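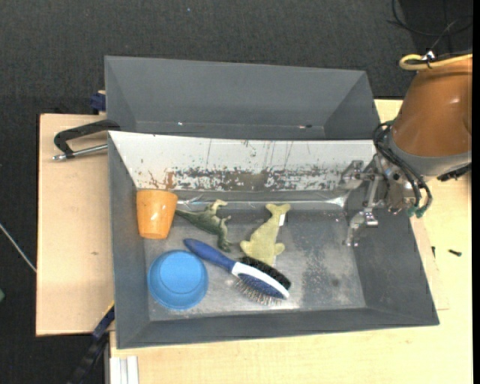 Setup and Upkeep of the Bin Picking Cell

Course project report, Utley Lab

1. Purpose

Our group took over the picking cell in February. The cell had no written setup procedure, and picks were failing more often as the term went on. We wrote down how the cell is set up, found the main cause of the drift, and made a short maintenance routine.

2. Layout

The cell uses one arm with a gripper and 2 metal bins, one behind the other on wooden tabletops. Objects go from one bin to the other and back. The test set is household items and toys, such as a hairbrush, a cup, a bowl and a plush toy. Clamps are used at the bins. The cables and the yellow hose run along the arm and are tied so the wrist can turn.

3. Fault

We logged 629 picks before changing anything. Most of the misses were short in the same direction, which pointed to the bin position. The front bin had moved 2 mm from its taught corner. We pushed it back, tightened the clamps and taught the corner again.

The second problem was the wrist cable bundle. With the wrist turned 90 degrees it pulled tight, and the controller (Platevo software) stopped the arm. We retied the bundle with more slack.

4. Routine

Before each session:
Check the clamps by hand.
Touch off the bin corner and compare it with the saved value.
Turn the wrist both ways at low speed and watch the cables and hose.
Check the bolts on the gripper fingers.

5. Remaining work

The worn paint on the bin wall has not been touched up. We still need to test whether glare from the metal floor affects the depth readings.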